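Section 3. Workspace Rules for Arm Stations

3.1 Scope
This section applies to every Kirkell arm station fitted with a wrist camera and a two-finger gripper. It sets out what the operator must check before power is applied to the arm, during a run, and at the end of a shift. It supplements the site risk assessment and does not replace it. Where the two differ, the stricter rule applies.

3.2 Before power is applied
1. Confirm that the station log shows no open faults. If a fault is open, stop and contact the station supervisor.
2. Test the emergency stop. The arm must not be enabled until the stop has been pressed, released and reset.
3. Inspect the table surface. Scratches and scuffs from normal use are acceptable. Raised edges, cracks and lifted corners are not.
4. Wipe the surface with a dry cloth. Do not use solvent cleaners, which may leave a film and change the grip of parts on the table.
5. Check that cables near the arm have enough slack for the full range of motion and cannot be caught by a joint.

Caution: Keep hands, sleeves and lanyards outside the marked zone whenever the arm is enabled, including when it is standing still.

3.3 Handling clear and thin parts
Clear plastic parts require additional care. Their edges can be difficult to find in the wrist view, particularly where overhead light reflects from the table. Operators shall observe the following.
1. Set the speed limit to 81 mm per second or lower before the first grip.
2. Grip the part at its thickest point and lift it straight up before any sideways move.
3. Keep the held part away from bright reflections when judging its position in the wrist view.
4. Do not raise the grip force to correct a slipping part. Release it, return the arm to the ready position, and begin again.

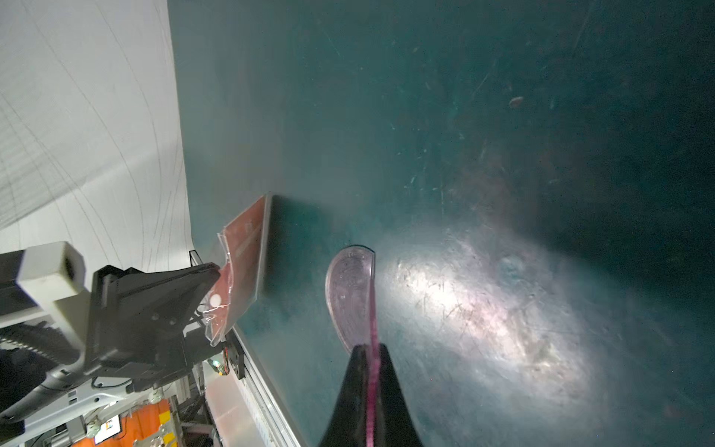 How often should the gripper pads be replaced?
Replace both pads after 4000 grip cycles, or as soon as either pad shows a tear, a shiny patch or a loose end. Always replace the pads as a pair, and record the change in the station log.

3.4 During a run
1. One operator shall be named for each run and shall remain within reach of the emergency stop.
2. The operator shall pause the arm before anyone reaches onto the table, even to pick up a dropped part.
3. After 500 cycles, pause the run and check the finger screws and the camera mount for looseness.
4. Any contact between the arm and a fixed object — however light — shall be recorded as a fault.

Note: Stations using the Durell controller keep their speed setting after a restart. Stations using the Dramani controller do not, and the limit in 3.3 must be entered again.

3.5 End of shift
1. Lower any held part to the table and open the gripper.
2. Return the arm to the rest position and switch off arm power.
3. Enter the cycle count and any faults in the log, and sign the entry.

Requests for an exception to these rules shall be made in writing to Hermine Ammann, Station Safety. Approved exceptions remain valid until the next yearly review in March.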